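Dirnach 家用机械臂日记，我在这里接着写。上次的帖子太长，朋友们说看不完，所以这次分成小段。中文不是我的母语，如果有用词不对的地方，请直接告诉我，我会改。

1/
先说目前的情况。我在家里做一个整理厨房台面的机械臂项目，名字叫 Dirnach。真的硬件还在书房的桌子上，底座的固定板还没有做好，所以从四月开始，我主要在仿真里工作。仿真场景是我自己搭的：一个厨房，大理石台面，一条白色机械臂，一个黑色夹爪，还有很多杂物。

2/
为什么先做仿真？我的书房很小，只有 7 平方米，机械臂伸直以后就会碰到书架。在仿真里碰到什么都不用赔钱。另外我白天要上班，晚上九点以后不能让电机发出声音，邻居会不高兴。

3/
这个星期的任务只有一个：拿杯子。白色的马克杯，有把手，没有花纹。以前我用方块练习，方块比较听话。杯子的麻烦是中间是空的，夹爪可以夹外壁，也可以夹杯口的边，两种办法需要的角度完全不一样。
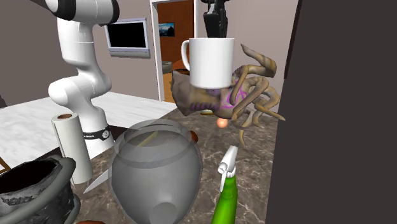
夹住杯口，杯子在空中。前面的大碗是透明的，渲染比较慢。

4/
我最后选择了夹杯口。理由很简单：台面上东西多的时候，杯子旁边没有地方让手指下去。夹杯口只需要上面有空间。缺点是接触的面积小，摩擦系数设得低一点，杯子就会转。我把摩擦调高以后又觉得自己在作弊，现在用的是一个中间的数值，等真的硬件可以用了再测量。

5/
有人在上一个帖子里问，为什么台面这么乱。是故意的。我写了一个小脚本，叫 Beto，它从模型文件夹里选物品，放在台面上方一点点的高度，然后让它们自己落下来。苹果、喷雾瓶、纸巾卷、玩具，什么都可能出现。模型文件夹现在有 2186 个文件，很多是重复的，我还没有整理完。

6/
Beto 有一个老问题：有时候两个物品生成在同一个位置，物理引擎就把它们弹得很远。我加了一个检查，如果物品的速度太大，就重新放一次。这个检查写得不漂亮，但是有用。如果您也写类似的东西，我建议先检查碰撞外壳，不要先怀疑物理引擎。我怀疑了物理引擎两个晚上，很浪费时间。

7/
关于那个有很多条腿的生物模型：它的碰撞外壳是最难的。如果用一个简单的凸包，腿和腿之间的空气也变成实心的，旁边的小球就会停在看不见的墙上。我把它拆成 17 个小的凸包，速度慢了一些，但是小东西可以滚到应该去的地方。

8/
控制部分。我用的是 Flusard，一个人写的小型运动规划库，文档很短，不过例子写得清楚。它先算一条从起点到杯子上方的路线，再算一段直线下降。第二段我限制了速度。刚开始我没有限制，夹爪下去的时候像在打杯子。

9/
训练的数据，每一批大约 2000 次抓取。我的电脑是旧的，一批要跑整个晚上，早上喝咖啡的时候看结果。失败的我会存下来，按原因分文件夹：没碰到、滑掉了、碰到别的物品。“碰到别的物品”这个文件夹最大，我想下一步应该先改这里。

10/
换一个视角看同一个厨房。我在场景里放了几个虚拟相机，因为从一个方向看，夹爪和杯子经常重叠，分不清楚有没有真的接触。从另一边可以看到喷雾瓶、灰色的花瓶、苹果，还有一个仰面躺着的大玩具，它占了台面左边的一大块地方。
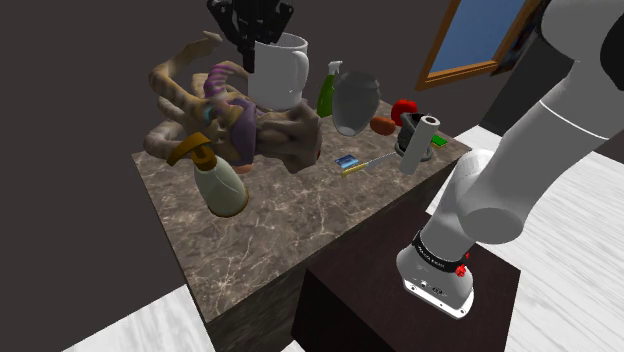

11/ 接下来要做的事

先做路线的避让。现在 Flusard 只知道台面和墙，不知道台面上的杂物，所以夹爪靠近杯子的时候，可能会推倒旁边的瓶子。我打算把每个物品变成一个简单的盒子，给规划器用。盒子会比真的形状大，有些杯子会变成“拿不到”，我可以接受。

12/
然后是细长的物品，比如黄色手柄的那个小工具。它平放在台面上，很薄，从上面夹的话，手指尖要非常靠近台面。在仿真里手指尖可以停在离台面很近的地方，没有误差。真的机械臂不会这么准，我需要给高度加一些随机的偏差，不然以后换到硬件上会很失望。

13/
硬件方面，底座的板子我会去 Dunmore 做，是我们这里的一个共享工坊，有一台可以切铝板的机器。上次我带去的图纸孔距画错了，板子只能当杯垫。这次我先用纸板打印了一个，放在底座下面对了两遍。

14/
还有两个问题想请教大家：
夹杯口的时候，您会让一根手指在杯子里面，还是两根都在外面？我现在是里面一根，但是杯子如果装了水就不方便。
透明的物品，您用什么办法得到深度？我的深度相机在真的玻璃碗上几乎什么都看不到，仿真里却很干净，这个差别让我担心。

15/
代码还没有公开，变量名有三种语言混在一起，我自己都不好意思看。整理好以后会在这个帖子下面贴地址。谢谢您读到这里，板子切好了我再来更新。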